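Ollotville shelter to end daytime storage for guests

OLLOTVILLE, November 2024 - People who sleep at the Mosora Street shelter will no longer be able to leave their bags in the building during the day, under a rule that takes effect next month.

The shelter has 50 beds and has been full most nights since June. Guests have to be out by 7 a.m. Until now they could lock up to two bags in a back room and pick them up at night.

Shelter director Divina Dumlao said the room is needed for more beds. "We turned away almost 20 people last week," she said. "I had to pick between bags and people."

Guests who spoke at Tuesday night's open meeting were against the change. One man said he lost a construction job last year after showing up with everything he owned - the foreman told him not to come back. 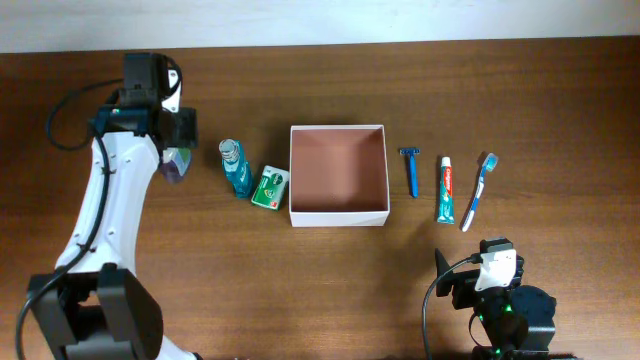

Zulum, the tenants' group, wants the city to pay for lockers near the bus station. It also wants the shelter to keep giving out hygiene supplies at the door. Small things like a toothbrush, toothpaste, a razor and mouthwash are often the first to go when a bag is lost, the group said, and they are hard to replace on income assistance. The city has not said if it will pay for the lockers.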